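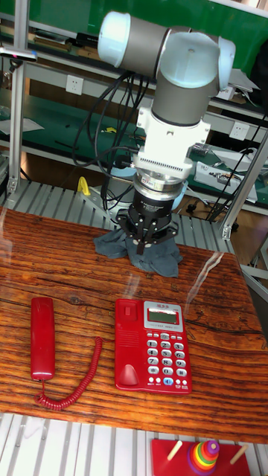
Zuvside Court Recorder CR-720

The CR-720 is a sound recorder for courtrooms, police interview rooms and lawyers' offices. It keeps up to 720 hours of speech in its own memory, so a long criminal trial can stay on one machine from the first plea until the verdict.

Each speaker has a separate channel. The judge, the prosecution, the defense and the witness are recorded apart from each other, and the person who types the transcript can listen to only one of them. This is a great help when two lawyers speak at the same time.

The recording starts with one large button. A red light stays on as long as the machine is recording. When the judge orders a break, the clerk presses the same button again and the time of the break is written in the log. The log cannot be edited on the machine – it can only be read or copied.

What is in the box
Recorder CR-720
Four table microphones with stands
Foot pedal for typing
Power cable and spare fuse
Printed guide in English and Slovak
100 numbered labels for case files

Technical data
Memory: 720 hours, speech quality
Channels: four, plus one for the interpreter
Battery if the power fails: 112 minutes
Copy to: USB stick or memory card
Guarantee: 18 months

Questions before ordering
The interpreter channel needs a fifth microphone, which we sell separately. The older Celton microphones also fit, but you must order the small adapter with them. Please write the model of your microphones in the order form, and we will check it for you.

Recordings made on the previous model can be opened with the new typing program. Please install the program first and connect the foot pedal after that.

From our customers
"We used it in a fraud case with four defense lawyers. I could type every voice without asking my colleague what was said." – Efua Essien, transcript typist

Orders and prices: please write to Štefánia Danko in our sales office. Courts and public offices can pay by invoice after delivery.

Page updated 9/6/26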